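In Praise of the Boring Planner

I have been writing software for robot arms long enough to remember when the motion planner was the glamorous part of the job. You would stay up until two in the morning coaxing a path around a tabletop obstacle, and when the arm finally swept through it without scraping anything you called people over to look. These days, when I visit other labs or have a young engineer in for a chat, the planner comes up the way an old uncle comes up at a family dinner. Everyone is fond of him and hopes he won't start talking.

I understand why! Learned policies have gotten wonderfully good at things that used to make us cry. Cloth, for one, and cables, and anything with two hands on it at once. I use them every day and I am not going to spend this essay grumbling that the kids have it too easy. What I would like to do is put in a kind word for the layers underneath, the ones we are quietly starving, and to argue that most of the trouble I see blamed on the policy belongs to the plumbing around it.

Let me talk about dishes for a while, as dishes have taken up most of my spring.

Our task at Woditham sounds like nothing. Two arms, a few plates, a rack. Take a plate, hold it on edge, put it in a slot. A child of five can do it and will do it cheerfully if you are paying by the plate. We collected 1,563 demonstrations of it by teleoperation, trained a policy we were proud of, and watched it do a lovely job until about the moment both grippers had hold of the same plate, and then we watched it get nervous. There was a tremble in it. The two arms would begin to disagree, very slightly, about where the plate was, and since each of them had a firm grip on the thing, the plate had to settle the argument.
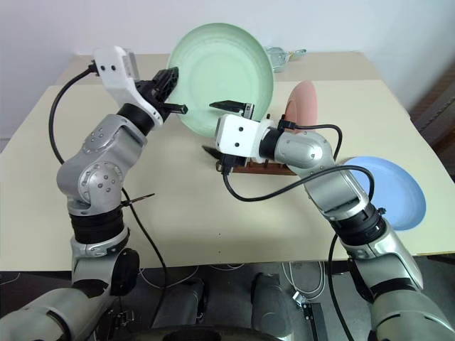 My first instinct, and I am a little embarrassed by it, was to ask for more data. That is everybody's first instinct now. It is a comfortable one, because collecting more data feels like work and requires no thinking. I had a request half written for 4,000 more episodes when Tarmo Ramanauskas, who looks after our control stack and has very little patience with me before lunch, asked whether I had looked at the timestamps.

I had not looked at the timestamps.

The left arm's commands were reaching its controller 47 milliseconds behind the right arm's. It wasn't a constant lag, either, which would have been kinder; it came and went with the load on the machine. When the arms are working separately you would never notice it. One hand reaches for a plate a blink later than it might have, and who cares? But put a stiff object between two position-controlled arms and that blink turns into force, and the force turns into a tremble, and the tremble shows up in the camera images, and the policy, which has only ever seen calm plates, does its honest best with a picture it doesn't recognize.

We fixed it with one shared clock and a small buffer, and we softened the control along the line between the two grippers so that the pair of them could give a little. The buffer came to so few lines that I was ashamed to ask anybody to review it. The policy was not retrained. It went back to being as good as it had been all along, and I deleted my request and bought Tarmo a sandwich.

Now, you could say that this is just a bug, and that every field has bugs, and you would be right. But I think it says something about where we have been putting our attention. We had a beautiful dashboard for the training runs. We had curves for everything, in colors. For the path between the policy's output and the motor we had a log file that rotated itself away every hour, and a script called Voß that somebody had written to parse it and that no longer ran on the current version of anything. Our friends at Dostard, who do much fancier work than we do, told me theirs is in the same shape, and they said it with the sheepish look of people who have also not been to the dentist.

I'd say the same of perception. We are so used to handing raw images to a network that we have stopped asking simple questions of the geometry. A plate on its edge is a hard thing to see well. Turn it a few degrees and a generous circle becomes a sliver, and if one forearm passes in front of it you may be left with half a sliver. A plain old estimator that says "I don't know where the rim is right now" is worth a great deal at that moment. Ours does say so, and for the longest time we weren't listening to it, for the silly reason that the policy had no input for it. We now use that signal to slow both arms down, nothing more, and the slot placements look a good deal less like gambling.

And the planner, my dear old uncle? He still has a job. We use ours, Grenidgate, for three things: getting the arms home, keeping one forearm from leaning on the other, and vetoing anything that would drive a finger into the rack. It is dull code. It has tests older than some of my colleagues' careers. When it refuses a motion it tells you which link and which obstacle, in words, and I have come to value that more with every year I spend squinting at attention maps.

If you run a group, my request is a modest one. Before you sign off on the next big collection effort, give one person a few weeks with the layer below the policy. Let them log commanded and measured positions for both arms against the same clock, and keep the logs longer than an hour. Let them plot the difference while the grippers share an object. You may find nothing, in which case go and collect your data with my blessing.

As for us, the blue plate is still giving us fits at the last slot, and Tarmo thinks it's the wrist calibration. I think it's the policy. We have a sandwich riding on it.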